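Wenham in the mud, and a horse I should have sold

November 29, 2021

I own a leg of a racehorse. More exactly, I own one share in 20 of a six-year-old gelding called Stukex, who runs over hurdles and has won once. I get asked what a share like that gets you, so I am writing down how this season has gone up to now.

We bought him after the August sales. He had been running on the flat for a yard down south and had lost interest, or that was how the agent put it. He was sound and he had a decent jump in him when he was schooled. My share was 617, with training fees on top every month. I paid it out of the money I had set aside for a new boiler.

His first run for us was at Senton, on good ground, in a field of 7. He finished fifth. The jockey said he had hurdled well and then got tired from the second last, and that he'd come on for it. I have heard that said of a lot of horses. His second run was also at Senton and he was fourth, beaten a long way but staying on past a couple of them on the run-in.

Then we went to Wenham. It had rained for most of the week and there was an inspection at eight in the morning. I was already in the car when they passed it fit. The going was given as soft, heavy in places, and the heavy places seemed to be wherever you were standing. The trainer had phoned the night before to say she was thinking of taking him out. All his flat form was on a quick surface and his sire's stock mostly want it dry. We had a vote by text message and it came out in favor of running, mainly on the grounds that several people had booked the day off.

I put a small bet on him out of loyalty and got 20 to 1.

He won by 4 lengths. He traveled through the mud as if he had been waiting for it, took it up three out, and the only bad moment was at the last, where he got in close and pecked on landing. The favorite, Szewczyk, had every chance turning in and was very tired by the end. I don't think our horse beat much else. It was still a win, and we all stood in the winner's enclosure getting rained on for a good while longer than we needed to.
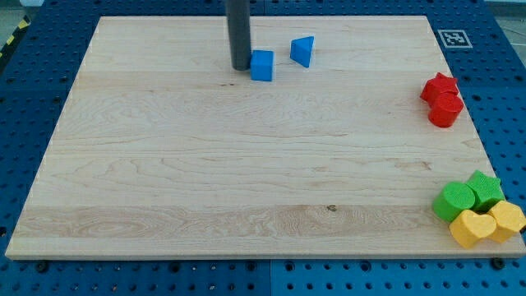 One of the other owners told me on the drive home that we ought to sell him now, while he had a win next to his name, and that a horse who only goes in a bog would spend most of his life in his box waiting for the weather. I said I would think about it. There was an offer the following week, a fair one, and it would have paid back my share with some left over. Most of the group wanted to keep him and I went along with that.

He has run twice more. At Wenham again, three weeks later, the ground had dried out to good to soft and he was never going. He jumped the third flat-footed and came home sixth. The handicapper had put him up by then as well, which didn't help. Last week he was entered back at Senton and the trainer took him out at the declaration stage when the forecast rain missed the course. I think she was right, though I had already bought the train ticket.

So that is one win, one fourth, one fifth, one sixth and a non-runner. My share of the prize money covered a little under two months of fees. The boiler is making a noise when it starts up.

The plan at present is a handicap hurdle over a longer trip, half a mile further than he has tried before. The trainer thinks he stays, and at that distance he would not need it quite as wet. He had a bit of heat in a front leg after his last piece of work, but the vet looked at it and was happy, and he was back cantering two days later. I'm going up to see him on the gallops if the road is clear. Entries close next week and I'll put a line up if he gets in.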